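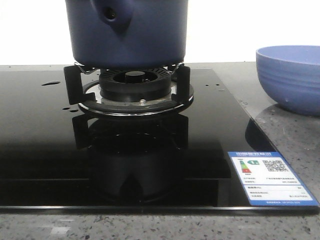

Betreff: Abrechnung der Gemeinschaftsküche ab Februar
Verfasst von: K_Kalinowski (Verwaltungsbeirat)

Sehr geehrte Mitglieder, der Beirat der Wohnanlage Whitlock bittet um Stellungnahmen zum Entwurf der neuen Nutzungsordnung für die Gemeinschaftsküche. Vorgesehen ist eine Pauschale von 144 Euro je Haushalt und Jahr, die unabhängig von der tatsächlichen Nutzung erhoben wird. Darin enthalten sind Reinigung, Strom und Wasser sowie der Gasverbrauch der Kochstelle, also auch jener Gerichte, die in einem großen Topf über Stunden auf der Gasflamme stehen. Die Frist für Einwendungen endet am 9.3.26.

Mit freundlichen Grüßen
Krystyna Kalinowski

Antwort von: E. Dinu

Sehr geehrte Frau Kalinowski,
gegen die Pauschale erhebe ich Einspruch. Mein Haushalt hat die Küche im vergangenen Jahr an 2 Abenden gebucht. Eine Abrechnung nach Buchungsstunden wäre sachgerecht und ließe sich mit der vorhandenen Liste am Eingang ohne Weiteres durchführen.
Emilian Dinu

Antwort von: Sobczak_Haus_B

Dem Vorredner ist zu widersprechen. Die Liste wird lückenhaft geführt, darauf lässt sich keine Abrechnung stützen. Im Übrigen fallen die Reinigungskosten auch in Wochen ohne Buchung an. Ich verweise auf das Protokoll der letzten Versammlung, Punkt 4.

Antwort von: E. Dinu

Punkt 4 betraf den Fahrradkeller.

Antwort von: Sobczak_Haus_B

Richtig, gemeint war Punkt 5. In der Sache bleibe ich bei meiner Auffassung.

Antwort von: A.Farias

Sehr geehrte Damen und Herren,
ich rege eine Zwischenlösung an: ein Grundbetrag von 66 Euro für alle Haushalte, dazu ein Entgelt je Buchung. Ferner bitte ich um Klärung, ob die Kaution von 200 Euro für private Feiern bestehen bleibt. Im Entwurf wird sie nicht erwähnt.
Agustina Farías

Antwort von: K_Kalinowski (Verwaltungsbeirat)

Sehr geehrte Frau Farías,
die Kaution bleibt unverändert bestehen, der Entwurf wird in § 7 entsprechend ergänzt. Ihr Vorschlag zum Grundbetrag wird der Versammlung als Alternativantrag vorgelegt. Herrn Dinu bitte ich, seinen Einspruch zusätzlich schriftlich im Büro einzureichen.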